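Apuntes de la práctica 4: comparar dedos y cámaras en una pinza de mano

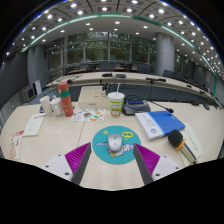

Condudberg, 5 de marzo de 2022

Hola a todos. Os paso lo de la última práctica un poco más ordenado que en clase (¡un poco!). El ratón sobre la alfombrilla redonda es el objeto que más me gusta para empezar: es liso, bajito y curvo, y perdona muy poco si entráis torcidos.

Comparamos dos juegos de dedos, los Jusora y los Cloton. Con los Jusora me sentí más cómoda en objetos anchos, y con los Cloton tuve que corregir la muñeca casi siempre. Es mi impresión, así que traed la vuestra con datos. En febrero grabamos 300 intentos y descartamos 166, casi todos por el mismo motivo: el objeto se salía de la imagen justo antes del cierre. Por eso insisto tanto en la cámara. Antes de bajar, los dos dedos tienen que verse enteros y el objeto entre ellos, como el ratón de arriba.

Otra cosa que me preguntó Thongchai Meesuk: ¿hay que despejar la mesa? Pues no, yo dejaría los vasos, la botella y los papeles donde estén. Una mesa con cosas os enseña mucho más sobre el controlador, y el micro de mano es un segundo objeto estupendo, con la espuma en un extremo y el cuerpo más duro.

Para entregar: una tabla con el juego de dedos, el objeto, el ángulo de entrada y el resultado, más media página de comentario. Los ficheros van en la carpeta Flores, con vuestras iniciales delante. Si cambiáis de dedos a mitad de serie, calibrad otra vez la apertura y apuntadlo en la tabla.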